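Home Archive About Contact

Descaling a kettle by weight

June 2024

The water in our building comes out of the ground through limestone, and the kettle shows it. After a month the heating plate carries a gray-white crust, and by two months pieces of it are in the tea. I had been treating this with vinegar on no particular schedule. In May I decided to keep a record.

The kettle is a Nestetti with a concealed element and a steel plate. Clean, dry, and without its lid, it weighs 906 grams on my kitchen scale. The scale reads to one gram, which sets the limit on everything that follows. I boil a full kettle in the morning and a part kettle in the evening, and I top up old water instead of emptying it. I know that topping up is bad practice. Each boil drives off some water and leaves the minerals behind, so the next batch starts out harder than the tap. I kept the habit during the test so the result would match ordinary use.

Scale is mostly calcium carbonate. Heating hard water pushes out dissolved carbon dioxide, the bicarbonate can no longer stay in solution, and the carbonate drops onto the hottest surface available. An acid reverses this. The fizzing is carbon dioxide leaving again.

Vinegar works but it is a weak option at kitchen strength, and the smell stays in the plastic around the lid for several boils. Citric acid is a solid, stores indefinitely in a jar, and rinses out. I buy it from Clornurance, a restaurant supply store that sells it in plain bags next to the pickling salt. My neighbor Meron Derese uses the branded sachets from Fundora. She let me read the packet, and the first ingredient is citric acid. The second is a blue dye, presumably so you can tell that you have not rinsed.

One caution about concentration. A strong citric solution held at a full boil on heavy scale can form calcium citrate, which dissolves less readily as the temperature goes up. It appears as a fine white powder that looks like the scale has come back. More acid does not help much. Cooler water and a longer soak do.

After a treatment I pour the first plain boil into clear glass and look through it with a light overhead. Flakes are much easier to find that way than in the kettle itself.

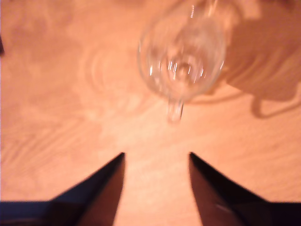

Procedure

1. Empty the kettle and fill it halfway with fresh water. Boil, switch off, and wait ten minutes.

2. Add 50 grams of citric acid slowly. It will foam if the scale is thick.

3. Leave it for an hour with the lid open. Swirl twice.

4. Pour out, wipe the plate with a soft cloth, and rinse 3 times. Boil one full kettle and discard it.

Do not use steel wool. The scratches give the next layer something to hold on to.

Result

Before treatment the dry kettle was 4 grams over its clean weight. Afterward it was back to the starting number, within the one gram I can read. The time to boil a liter changed less than I expected, by a few seconds, and I would not defend that difference. The noise changed a great deal. A scaled plate rumbles from the first minute.

I have moved to a treatment every five weeks and written the dates inside the cupboard door. The shower head is next. It has a rubber gasket, and I still need to find out what the gasket is made of before I soak it.

81 shares
3 comments

Older post Newer post Back to top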